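Oil or hard finish for a butcher-block top?

mruchti
I have a Raswood butcher-block top, bought in December, and it's still bare. It will be a general work surface, no food on it. Gromico hardwax oil or a film finish? The shop told me oil, but the guy at the counter also sells the oil.

sutter_l
Oil. I've had Gromico on mine for 4 years. Two thin coats, wipe off everything that doesn't soak in, leave it overnight between coats. When it gets scratched you sand that spot and oil it again. Try that with polyurethane.

tinyau
Disagree. Oil is fine if you like redoing it. I put Dradico water-based poly on a desk top and haven't touched it since. Coffee, glue, marker, all of it wipes off.

sutter_l
Glue pops off an oiled top too if you wax it. And a desk isn't a bench. Drop a wrench on poly and you get a white chip you can't fix without stripping the whole top.

mruchti
Does the color change much? I'd like to keep it light. Mine is the same kind of thing as this one.

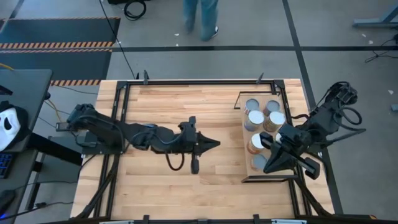 Butcher-block top, light tan, planks running lengthwise

tinyau
Clear oil will turn that more yellow. Water-based poly stays closest to bare wood. Wet a scrap with mineral spirits and you'll see about what oil does to it.

berchtold_leo
Whichever you pick, do the underside as well. I skipped it on an 18 inch deep top and it cupped in the first winter. Also, if you bolt it to metal, use slotted holes. Wood moves across the planks and steel doesn't.

sutter_l
+1 on slots. I don't think the underside matters that much if the top is held down properly.

berchtold_leo
Mine was held down with 11 screws. It still cupped.

tinyau
Then it was probably too wet when you bought it. Let it sit in the room a couple of weeks first.

mruchti
Mine has been inside since I got it, so that should be OK. I have an offcut and will try both products on it. What grit do I stop at?

sutter_l
150 for oil. Any finer and it doesn't soak in as well.

tinyau
180 for the poly, then a light pass with 320 between coats.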